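Drollia Bowl Stacking, Tabletop Set

Data card and README, August release

Summary

Drollia is a set of short episodes on one household job: taking bowls that are spread over a table and stacking them. It was put together at Teltix as the first part of a larger group of kitchenware tasks. Plates and cups are kept in separate sets and are not covered in this card.

Contents

The set has 8 folders, numbered 01 to 08. Each folder holds 60 episodes, one subfolder per episode, plus a file called notes.txt. Read the notes before using a folder. Some are a single line, and the one for 03 is long because the labels were redone there.

Bowls

Bowls within a group are the same color, size and shape. The pink ones are plain, with a rounded rim and a smooth surface that picks up highlights from overhead light. The table is white and glossy, with a dark backdrop behind it. Glare on the tabletop moves with the viewpoint, so don't use it as a landmark.

Labels

Each episode has a start label, an end label and one label per placement. A placement counts as done when the bowl is resting inside the one under it and nothing is holding it. A tilted bowl that is still held is labeled "in progress" — this was the most common point of disagreement between labelers. Birthe Brøndum wrote the final rule, and Mikkel Thoroddsen relabeled folders 03 and 05 to match it.

Known problems

Folder 05 has five episodes with no end label. Timestamps in folder 07 start at 1 instead of 0. Rims of nested bowls sit close together and share a color, so outlines drawn around a single bowl are less reliable once stacking has begun.

Contact

Questions about labels go to Birthe Brøndum. For missing files, write to Gebremedhin Moges and include the folder number.

Sample views
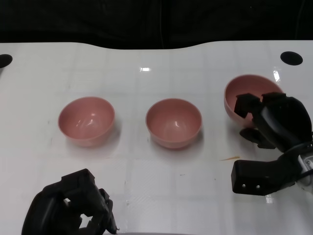

Pink bowls on the white tabletop, both views.
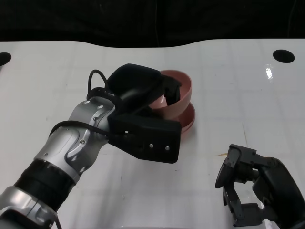 Does the order of the bowls in the finished stack matter?

Any order is accepted. The bowls in a group are identical, and the labels record placements without giving each bowl its own name.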